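Prosen Town Women 3 Grolier Ladies 3 — post-match thread

Forum > First Team > Match Threads

northbankflask
31/10/2025, 22:14

Well. Three up at half-time and I had already composed my smug text to my brother-in-law. I then had to delete it one word at a time over the course of the second half.

First half was as good as I've seen us play since we came up. Pressed high, won everything in the middle, and the third goal was eleven passes if you're generous and don't count the one that came off the ref. Second half we dropped so deep that our back four could have ordered chips without leaving their positions. Attendance given as 917, all of whom aged a bit.

Thoughts? Mine are unprintable, so somebody else go first.

left_back_in_the_changing_room

It was the substitutions. You don't take off the number 16 when she's the only one carrying the ball out of our half. Soon as she went off, Grolier pushed both full backs up and stayed there. Their first goal came down the side she'd just vacated. I'm not a coach, but I do own a pair of eyes.

Kun_End_Regular

She was limping. I sit right behind the dugout and she'd been holding the back of her leg since just before the break. What do you want the gaffer to do, tape her together and send her to hospital in May?

left_back_in_the_changing_room

Limping is how she runs. She's been limping since pre-season and she's our top scorer.

Kun_End_Regular

That is possibly the daftest thing posted on here, and I was around for the goalkeeper kit poll.

offside_olive

Agree with Kun End on the change, disagree that it excuses the rest. You can lose your best outlet and still defend a corner. Two of their three came from corners, and both times the near post was completely free. We had somebody on it in the first half. Where did she go? Did she have a bus?

zornari_stand_moaner

Can we talk about the penalty. I was in the Zornari Stand, level with it, and it was never a penalty. Their forward was on her way down before our centre half had finished turning round. Then the ref waits, has a think, looks at the lino, who is looking at something in the car park, and points to the spot.

offside_olive

Stonewall. Sorry. She had a fistful of shirt.

zornari_stand_moaner

A pinch of shirt at most.

northbankflask

I've watched the club clip four times and I'm afraid it's a fistful. It's the sort you'd use to get a toddler out of a fountain.

awaydays_and_regrets

Grolier fan in peace. Thought we were dreadful for the first half and had started discussing which services to stop at on the way home. Your number 16 had our right back on toast. Fair play to your lot for clapping both teams off at the end, and the pie was better than ours, though that isn't a high bar. We'll take the point and not ask too many questions.

Kun_End_Regular

Decent of you. Please take some of our defenders with you, there's room on a coach.

tea_hut_dave_not_that_one

Unpopular opinion but I'd have bitten your hand off for a draw before kick-off. They were unbeaten and we've got a squad you could fit in a lift. Everyone's acting like we lost. If we'd gone three down and come back to 3-3, this thread would be all hearts and trumpets.

left_back_in_the_changing_room

Yes, and if my nan had studs she'd be starting at the near post. Order matters. You can't be three up after 45 minutes at home and call it a point gained.

tea_hut_dave_not_that_one

Same number of points though, isn't it. I've checked the table and there's no column for how you feel.

offside_olive

Dave's right about the squad. We had two outfield players on the bench who'd played any league football at all, and one of those came on for the sixteen and looked terrified. I'd start her next time and let her get used to it, away from a crowd that groans every time she takes a second touch. Some of that groaning was coming from the Zornari Stand, I noticed.

zornari_stand_moaner

It's in the name. I can't just stop.

northbankflask

Right, I'm going to put the kettle on and not watch the corners again. Cup tie next, same kick-off time, and if we go three up I'm leaving at half-time with my text already sent. Anyone who wants a lift from the Kun End side, message me before lunch and bring change for the car park — the card machine is still dead.

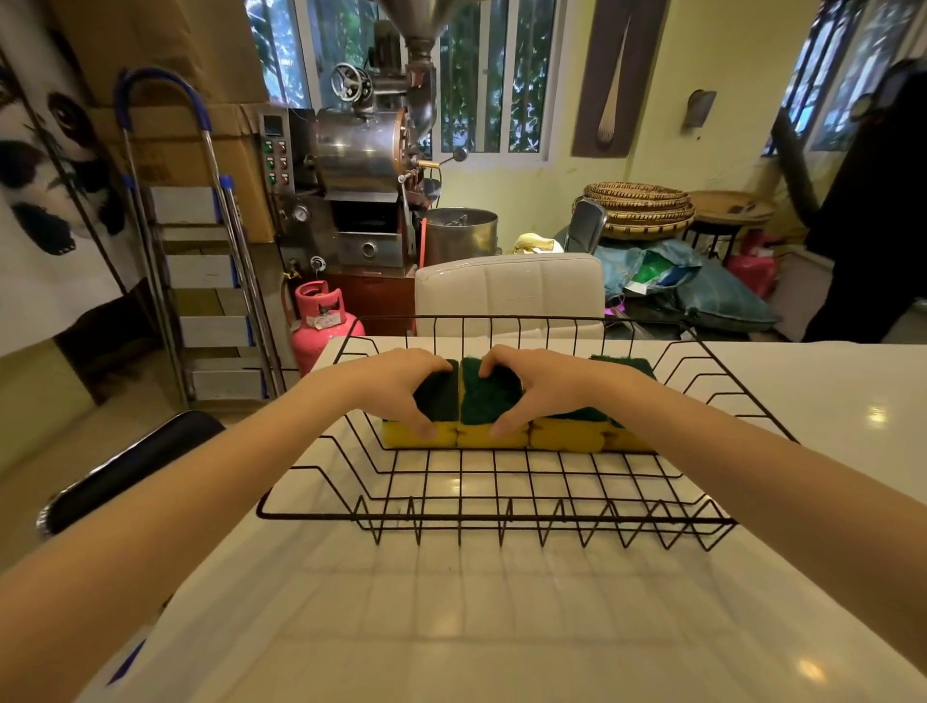
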